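October, 14:40. Bilge water separator bench, run 4

Picked up where the last run stopped. Feed is the Savberg blend, fresh water with marine gas oil and detergent, 800 ml per batch. The Barbieri coalescer cartridge went in new this morning after a soak in clean water. Pump at 40 percent. Above that the detergent shears the oil too fine and the outlet goes cloudy in every batch.

First batch discarded, air in the outlet line. Re-primed from the low side and started again. Outlet clear to the eye for 12 minutes, then a faint haze. Differential pressure did not move over the same interval, so the haze is probably detergent carryover and not a loaded cartridge. Samples are in the fridge door, top shelf, for extraction. Do not shake them before they are split. 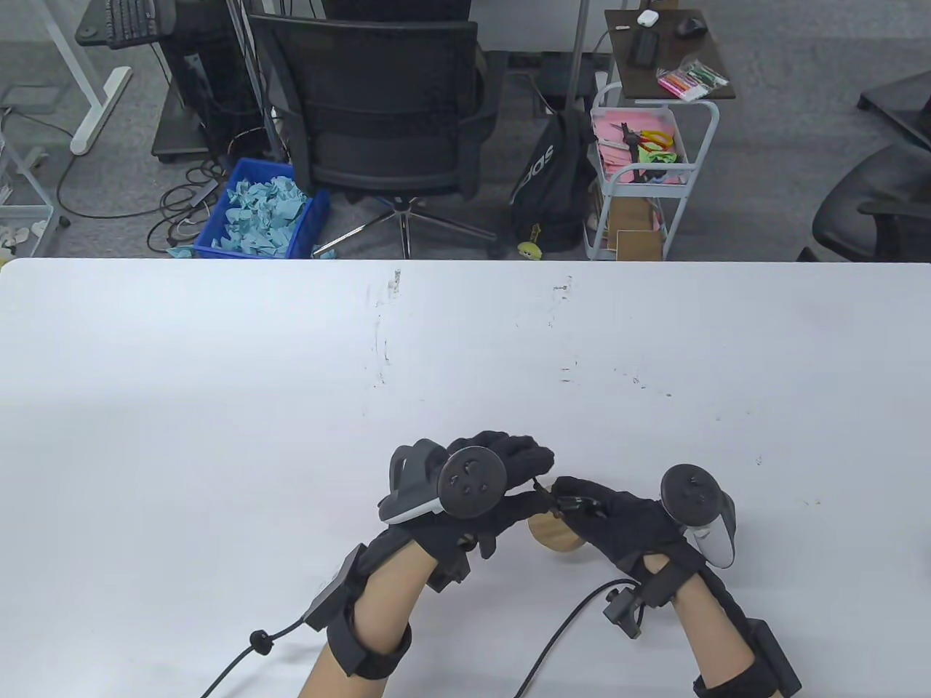
Bench top, gloved hands.

The Skisent oil meter reads high whenever the haze is present. Wiped the cell and repeated on tap water: zero came back clean. The offset is in the sample. For the ship case this matters, as a false high reading sends the water back to the holding tank and the crew ends up landing it in port.

Next: same blend without detergent, same pump setting. If the haze is gone, ask Benari which cleaner the engine room crew uses and mix the next drum with that. Inlet valve seat still weeps when closed. Spare is on order.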